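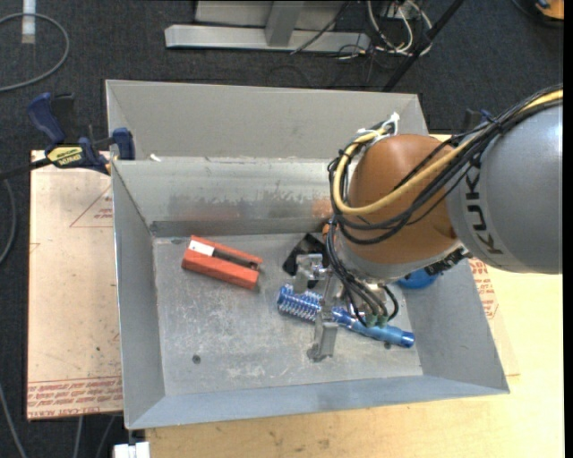

How many names does the Henard Memorial Board hold?
The standard board holds 200 name plates and the large board holds 400. Both come with blank plates for every position, so you can start with a few names and add to the board over the years.

Henard Memorial Board for Churches

The Henard is a wall-mounted board for listing departed members, former pastors, missionaries or founding families. Each name goes on its own brass plate. The plates slide into horizontal rails and are held by a locking strip down the right side, which opens with the small key supplied. Taking out one plate does not disturb the others, although if you keep the names in alphabetical order you will need to move plates along to make room.

The standard board is 27 inches wide. The large board is made as two standard boards joined by a center strip and can be hung as one piece or as a pair on either side of a doorway. If you already own a standard board, order the Kemmont joining kit and a second board of the same finish.

Finishes
Light oak
Dark oak
Walnut
Painted white, satin

Wood color varies from one batch to the next. If you are matching a board bought some time ago, ask for a finish chip before ordering.

Heading panel

A heading panel is included in the price. Most churches choose "In Loving Memory" or "Faithful Servants." You can have your own wording on up to 2 lines, with the church name on the upper line if you want it. A cross, a dove or a plain border can be added at either end. We email a proof before cutting the panel, and work does not begin until the proof is approved.

Engraving

Send names in a spreadsheet or typed list, exactly as they should appear. Each plate takes a name and a pair of years. Titles such as Rev. or Deacon count as part of the name. Long names are set in a narrower letter so that the height stays the same across the board. We do not correct spelling, and plates engraved as submitted cannot be returned.

Later plates can be ordered singly. Quote the board number on the label at the back of the heading panel so that the lettering matches. Orders for All Saints services should reach us before the end of September.

Mounting

Both sizes hang on a metal wall rail, supplied with screws for wood studs. Masonry anchors are not included. Two people should lift the large board. Keep either size out of direct sun, which will darken the lighter finishes, and away from heating vents.

Care

Dust with a dry cloth. The plates are lacquered and should not be polished.

Also in this range
Paewai Book of Remembrance, with refill pages
Murkari Candle Stand, floor or table height
Kemmont Joining Kit
Blank plates, pack of ten
Replacement key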